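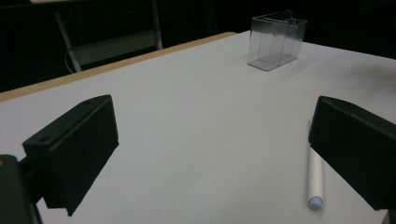

Marker ghosting on a white tabletop
Workshop & Office > Surfaces

prurnik_8
Table is a Clasamholm, matte white top, tan wood edge strip. January 2022 purchase. Dry-erase marker leaves a gray ghost after 3 days. Is the top recoverable?

edgeband
Matte is porous. Try isopropyl on a cloth, then dish soap. Keep it off the wood strip, it will lift the finish.

Ekström
Disagree on isopropyl. It dulled mine. Draw over the ghost with fresh marker, wipe within 8 seconds.

edgeband
Dulled from what? Mine is matte already.

Ekström
It left a shiny patch, so "dulled" was the wrong word. Same complaint.

prurnik_8
Overwriting took most of it off. Faint line left near the strip.

edgeband
Prara sells a clear film for 300 a roll. Or put paper down.

prurnik_8
Paper it is.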